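Notes from the Hastance visit, 7/31/25

I spent most of a day at the Hastance plant, where they make molded parts for portable water filters and garden pumps. The site opens to outside visitors twice a year. I had missed the April one, so I signed up early this time. The group was capped at up to 100 people, and we were split by the color of our badges at the front desk.

## Getting there

The plant is at the far end of the Kristiansen industrial park, past the truck scales. Visitor parking is on the left after the second gate, and the sign for it is small. From there it is a short walk along a fenced path to reception. You need closed shoes and a photo ID. They hand out safety glasses and earplugs, and you give the glasses back when you leave.

The bus from town also stops at the park entrance, but the walk in from the road has no sidewalk for most of the way. I would drive.

## The resin store

The tour starts where the material does. Plastic pellets come in by tanker and go into silos behind the building. Smaller batches and colorants arrive in bags and are kept in a dry room indoors. Our guide spent a long time on moisture. Some resins take in water from the air, and a part molded from damp pellets can come out with streaks or weak spots. Each dryer has a card on it showing the material, the time it was loaded, and the time it can be released.

The pellets are sold to Hastance by Bevora, which also takes back the clean scrap. Runners and rejected parts are ground up on site. A portion goes back into parts that are not seen or load-bearing, and the rest leaves in bins.

## The molding hall

This is the loud part. The hall runs day and night and is warmer than the rest of the building. We stayed inside yellow lines and stopped at 3 presses of different sizes. The smallest was making caps. The middle one was making pump handles, and the largest was making housings with thick walls that need a long cooling time.

The tool shop is next door, behind glass. Hastance keeps 632 molds, many of them for products that are ordered only once in a while. They sit on heavy racks, greased and tagged, and each has a folder with its repair history. A toolmaker was polishing the inside of a cavity by hand with a stick and a fine paste. I could have stayed there for an hour. We got ten minutes.

I asked how long a mold lasts. The answer was that it depends on the steel and on the resin, and that resin with glass fiber in it wears the gates out first. Cracked ejector pins are the most common repair.

## Parts and finishing

After molding, parts are trimmed, checked, and packed or sent on for assembly. Long tapered shapes are harder to get right than they look. If one side cools faster than the other, the part bends, and a small bend at the wide end becomes a large one at the tip. White is also an unforgiving color, as any speck of burned material shows.
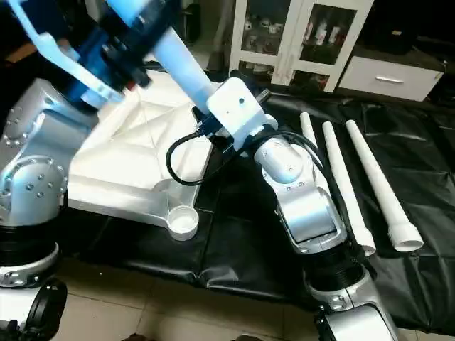
## Testing

The test room was my favorite stop after the tool shop. Filter housings are filled with water and pressurized behind a thick screen until they leak or burst. Each lot has samples pulled for this, and the pieces are kept in labeled trays. There is also a cold cabinet, a drop rig, and a bench for checking threads with gauges.

The Gikeo pump line has its own rule. Samples run for 144 hours without stopping before a new version is approved. One set was running during our visit, and the flow readings were being written on a paper chart by the door.

Surface finish gets a look here too. Matte surfaces hide small scratches, but they show fingerprints and shiny patches where the texture in the mold has worn down. Inspectors compare parts with a reference plate under the same lamp every time.
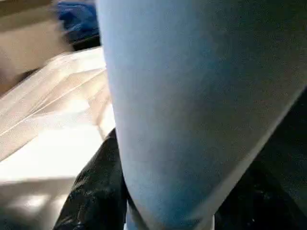
## Lunch and practical points

Lunch was soup and sandwiches in the staff canteen, included in the visit. Coffee was free all day. The gift was a folding cup molded on site.

- Photos are allowed except in the tool shop.
- Bags go in lockers that take a coin.
- The hall has stairs at both ends, so ask ahead if you need the elevator.
- Bring water. There is none between the resin store and the canteen.

The next visit has not been announced. Sign-up is through the form on the Hastance site, and the morning slots fill first.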